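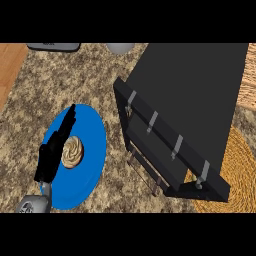 Sestero replied that you can ask for a transfer, but "I don't fancy the other side's court" has never yet worked as a ground, and I'd put the idea down before it costs you a fee.

Small claim, wrong end of the country
posted by Finurton, 4/29/21

I'm being sued for £628 by a firm I bought flooring from. They say I never paid the last part of the bill. I say the last part of the bill was for underlay that never came. Fine, we can argue about that. What bothers me is that the letter I've had says the hearing will be at a court 151 miles from my house. I work shifts, I don't drive, and the train involves two changes and a bus that may or may not be folklore.

Can I get it moved to my local court? Do I ask the firm first, or write straight to the judge? I'm in England, and so are they, though only just. I've filled in the defence but not posted it.

Sestero
Fuller version of what I said at the top. Are you being sued as a private person or as a business? If you bought the flooring for your own home, a money claim like this would normally be sent to the defendant's home court, meaning yours. If you bought it through a business, things are less kind. Look at how they've named you on the claim form. A trading name would explain a lot.

When the questionnaire arrives there is a space to say which court you want and why. Fill it in. People leave it blank and then write four pages to the judge about the injustice of it all. Put down the shifts, the distance and the lack of a car, in that order, and stop. Leave out what you think of the firm.

And post your defence! Arguing over the venue doesn't stop the clock on that, and a judgment against you by default is a poor reward for good handwriting.

Drirkeck
just dont turn up, they cant do anything if your not there. worked for my brother in law

Avcı
Please don't do what Drirkeck says. They can decide it without you, and mostly do.

I had one of these in October. Asked for a hearing by telephone instead of a transfer and got it, with one short letter and a copy to the other side. It took 30 minutes, during which the other side's man was on mute for the best part of his own argument. Worth asking for both: transfer first, phone or video if they won't have it.

Was this helpful? 30 people found this page useful
Shares: 2
Filed under: Courts & Claims > Being taken to court > Where will my case be heard?

Comments

Finurton: Checked the form. They've put me down as "trading as" my own surname. I have never traded as anything. Defence is going off this afternoon, with a line about that in it.

Sestero: There's your answer, then. Get proof of posting.

Drirkeck: he did have to pay in the end to be fair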